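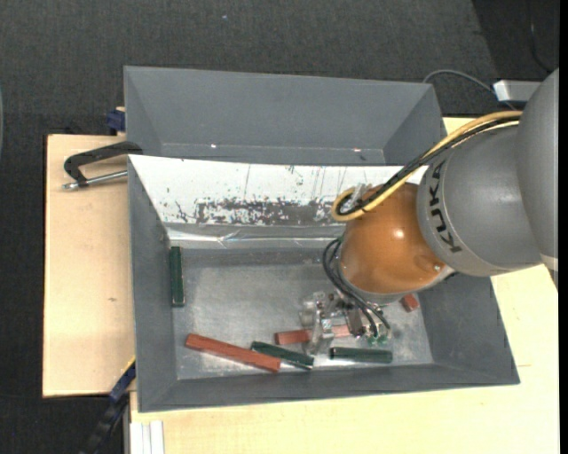 Two gray bins at the sorting table, with red and green blocks in the front bin.

Sorting Blocks by Color Between Two Bins
Alstead Learning Materials Service

Purpose
These instructions apply to all block sets returned to the Drulville store room. Sets are to be sorted by color before they are shelved.

Before You Begin
Clear the tabletop and place the two bins one behind the other. The front bin receives the mixed blocks. The rear bin must be empty at the start. Have a set card and a soft cloth within reach.

Procedure
Select one color and keep to it until none of that color remains in the front bin. Red is normally taken first.
Check the corners and walls of the bin. Blocks often stand on end against the side and are easily missed.
Wipe each block and set aside any with chipped edges.
Lay the blocks flat in the rear bin, long sides together. Do not stack more than 3 layers.
Compare the result with the set card, then transfer the color to its storage tray - green blocks go to shelf 705.

Storage
Trays holding over 200 blocks must be divided before lifting. Labels face outward.

Missing or Damaged Blocks
Report shortages to Benjie Bautista. Requests for replacement sets are reviewed each November by Renato Manalastas.

Last revised September 9, 2020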